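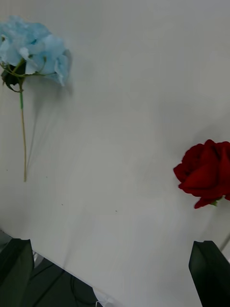

Single Stem Artificial Flowers – Blue Hydrangea and Red Rose

Plirngate single stems are sold one at a time, so you can put together the arrangement you want without paying for a ready-made bunch. Two flowers are on this page: a light blue hydrangea and a deep red rose. They are made to be mixed, and most customers order both.

189 shares

The hydrangea

A large, rounded head on a slender stem. The petals are thin and overlap closely, and the color runs from powder blue to a stronger aqua in the folds. Under the head there are branching yellow-green stalks and a cluster of dark green leaves. The main stem is tan to olive for most of its length. The head is wide, so one stem fills a small vase and two or three will fill a medium one.

The rose

A deep red bloom with green sepals and small leaves directly underneath. The stem is long and green, with small nodes and a side shoot. In a tall, narrow vase the rose works well alone. With hydrangeas, set it a little higher than the blue heads so it isn't lost between them.

Ordering

Choose the color and the number of stems at checkout. There is no minimum. Stems ship flat in a long carton with tissue between the heads. Orders of 43 stems or more go out on a pallet and need a delivery address with someone there to sign. We restock both flowers from our Girncombe warehouse, and the next large delivery is due in November. If one color shows as sold out, you can leave your email address on the order form and we will write when it's back.

Getting them ready

The heads get pressed in the carton, and a few minutes' work puts them right.

Take the stems out one by one and lay them side by side on a clean table, heads all facing the same way. Open the hydrangea petals with your fingertips, starting at the middle and working out. Roses need less. Bend the leaves away from the stem and leave the bloom alone unless a petal has folded under.

Sort by color before you start on the vase. It saves turning a finished arrangement around to fix the back.

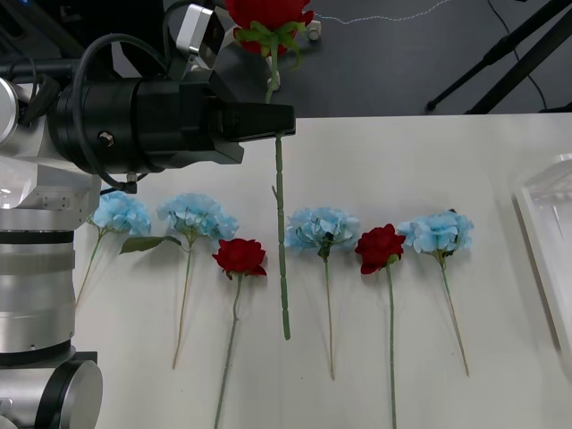

Can I mix the two flowers in one vase?
Most people do, and two hydrangeas to each rose is a good place to start. Put the hydrangeas in first, since the heads hold each other in place, then slide the roses down between them.

Choosing a vase

The Altberg tall vase suits the rose and the Bandara round bowl suits the hydrangea. Both are listed under Vases and are sold separately. For a wide opening, use a handful of glass beads or dry foam at the bottom – the stems are light and will lean without it. Don't fill the vase with water.

Cleaning and storage

Dust with a soft, dry brush or a hair dryer on the cool setting. Keep the flowers out of direct sun if you can, as strong light fades the blue sooner than the red. For storage, lay them flat in a box with the heads at one end. Don't stack anything on top of the hydrangeas.

Returns

Unused stems can be returned in the original carton. Please email us first for a return label. We can't take back stems that have been cut or trimmed.

Page updated 7/9/26

165 comments

Get news of new stems and restocks. Join 3,482 subscribers to the Plirngate newsletter. You can unsubscribe at any time.

This site uses cookies to remember your basket. By continuing to browse you accept our use of cookies.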